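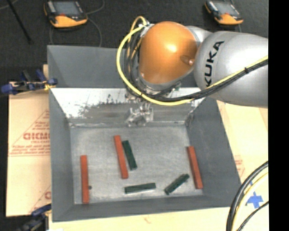

23 July 2018 | By Delia Onu
Robots & Research
2 min read

Rawiri Cartwright talks fast when the subject is bin picking, and I could barely keep up with my notes. His group at Amcombe wanted to know if an arm could learn to grab blocks from a metal bin using its own failed tries - no hand labeling at all.

"The first 100 grasps were awful," he told me, laughing. "Shiny walls, glare, blocks lying at every angle. It kept going for reflections!"

After 158 grasps on the red and green blocks, misses had dropped to about 28 percent. I asked if that was good enough. "For a paper, sure. For a factory, no way," he said. They'll try curved parts in November, and he's already nervous about it.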